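Learning to Find the Way Out
Student robotics project takes its work to the corridor

By Hamdia Mekonnen
February
14 comments | 76 shares

At Dromham Technical College, the laboratory for mobile robotics closes to undergraduates at six in the evening. The corridor outside it does not. For most of this academic year, a group of second-year students has made use of that fact, wheeling a single-arm mobile robot through the double doors after the last classes have ended and putting it to work along the walls.

The project is known within the department as Hidden. The name was chosen by the students and refers to the condition under which the robot is expected to operate: at the beginning of each exercise, it is given no floor plan. It must learn where it is from what its cameras show it, and it must identify the features a person would rely on when leaving an unfamiliar building. These include doors, handrails, changes in floor level, and exit signs.

The work is carried out as part of a two-semester course, Applied Autonomy, which the college introduced with support from the Alemayehu Fund for Technical Education. Students who enroll are expected to have completed introductory programming and one course in mechanics. They are not expected to have worked with a robot before, and the majority have not. 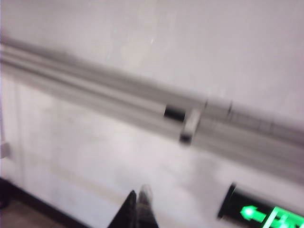 CAMPUS & CLASSROOM

The course begins with perception. In the first weeks, students drive the robot by hand and study what returns from the camera at its wrist. The material is seldom tidy. An arm that swings quickly past a wall produces a picture in which a handrail becomes a set of gray bands and its bracket a soft-edged box. Students are asked to decide what may still be learned from such a picture and what may not.

The exercise is graded strictly. A student who labels a blurred line on a wall as a cable must be able to defend the label. If the line might equally be a seam between panels, the correct entry is "unknown," and full credit is given for it. The course handbook devotes four pages to this rule, and teaching assistants report that it is the one most often broken in the first month.

"Our students arrive with a strong wish to give an answer," the course director said. "We ask them to put down in writing how sure they are. It takes them some time to become comfortable with that, and it changes the way they write software afterward."

By the end of the first semester, the group had labeled 2855 images by hand. Of these, 613 were set aside as too uncertain for use in training. The rejected images were not discarded. They form a separate collection, which the students use to test whether their software shows suitable caution. A program that reports a confident result on an image that three people were unable to agree on is sent back for revision.

Exit signs received particular attention. The sign that students meet most often in these exercises carries an arrow and a running figure, lit in green on a dark face. It is bright, it is simple in shape, and it stands out from the pale surfaces on either side. For these reasons it was expected to be the easiest feature in the set. The early results were disappointing. The software found the sign readily when the whole of it was in view, but it performed poorly when a part of the running figure was missing, and it sometimes reported the arrow as pointing in the wrong direction.

The students traced the second fault to their own preparation of the data. In order to enlarge the training set, they had made mirrored copies of many images without changing the labels that went with them. An arrow pointing left had been copied as an arrow pointing right and was still recorded as left. The error had been present for several weeks. It was found during a routine exchange in which each team reads another team's code, and the correction required a single afternoon.

This exchange is a fixed part of the course. Teams do not choose whose work they will read, and written remarks are returned to the authors with a copy to the instructor. Former students have mentioned the practice more often than any other when asked what they took with them to their first positions.

The second semester is concerned with movement. The robot is required to travel the length of a corridor, to stop at each feature it has been asked to find, and to bring its gripper near the feature without touching it. The distance to be kept is set by the instructor and differs from one exercise to the next. Contact with a wall or a fixture ends the run. Contact with a person, or the likelihood of it, ends the session, and the team must submit a report before it may resume. No such report has been required this year.

A second camera, fixed in place and separate from the robot, records the same exercises from outside. Its view does not depend on what the arm is doing, and it serves as a point of comparison when the account given by the robot is in doubt. Teams must match the two recordings in time, a task that many underestimate. The clocks in the two systems drift apart over the course of an evening, and a difference of even one second is enough to place the arm in the wrong part of the corridor.

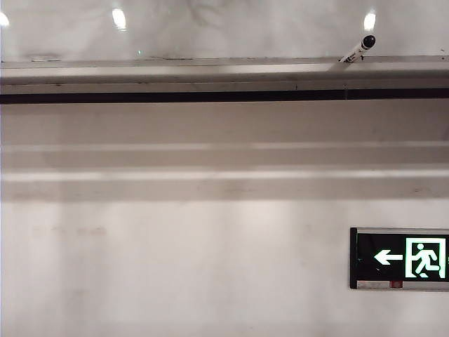
Reflections have been a continuing difficulty. A glossy surface returns the overhead lighting as bright patches, and software that has been taught to look for lit objects will propose those patches as candidates. The students first attempted to solve the problem by limiting the search to the lower part of each image. This was effective in the corridor where it was tested and failed in the next one, where the signs were mounted at a different height. The present version considers color together with shape, and it requires that a candidate remain in the same place on the wall as the robot moves. A reflection shifts when the viewpoint shifts. A sign does not.

The approach was proposed by a student who had transferred into the program from architecture. The course has drawn a growing number of such students, and the department has adjusted its admission rules accordingly. Places are now held for applicants from outside engineering, provided that they complete a short preparatory unit in the summer. The instructors describe the effect on discussion as favorable. Students of building design tend to ask where a sign ought to be, and to treat its absence as information.

Each spring, the course concludes with an open trial. The robot is taken to a building that the students have not been permitted to enter, and each team is given 2 runs. Last year's trial was held at Curkton Hall, a former textile warehouse whose upper floors are used by the college for evening instruction. The corridors there are narrow, and the floor slopes in a manner that had not been represented in any of the exercises. Only one team completed its route. Several others lost their position within the first few minutes and were credited for recognizing that they had done so and bringing the robot to a halt.

The location of this year's trial has not been announced to the students. Preparations have included practice under reduced lighting, practice with doors left open that are normally closed, and a set of exercises in which the robot is turned by hand while its cameras are covered, so that it must begin again with no knowledge of its heading.

It would be premature to describe the results as ready for use. The robot moves at less than walking pace, and it stops often. Its software has been tested in a small number of buildings, all of them belonging to the college. The instructors are careful to state that the project is a teaching exercise — its purpose is to train the students, and the robot will not be asked to guide anyone from a building in an emergency. Inquiries on that point have been received from two local property managers and have been answered in those terms.

There has nevertheless been interest in the collection of labeled images, and in the rejected ones in particular. The department intends to make both available to other teaching programs, together with the handbook and the written exercises. A review of the material is under way to confirm that no person can be identified in it. Images in which a passerby appears have been removed, and the remainder will be examined a second time before release.

Of the students now enrolled, several have applied to remain with the project for a third semester as assistants. Their duties would include maintaining the robot, preparing the corridor exercises, and reading the first set of labels submitted by the incoming class. The arm is also due for new wrist bearings, and the work has been scheduled for the weeks between the open trial and the summer unit. Applications for the preparatory unit are accepted through the department office, which is open until four in the afternoon.

14 comments | Share this article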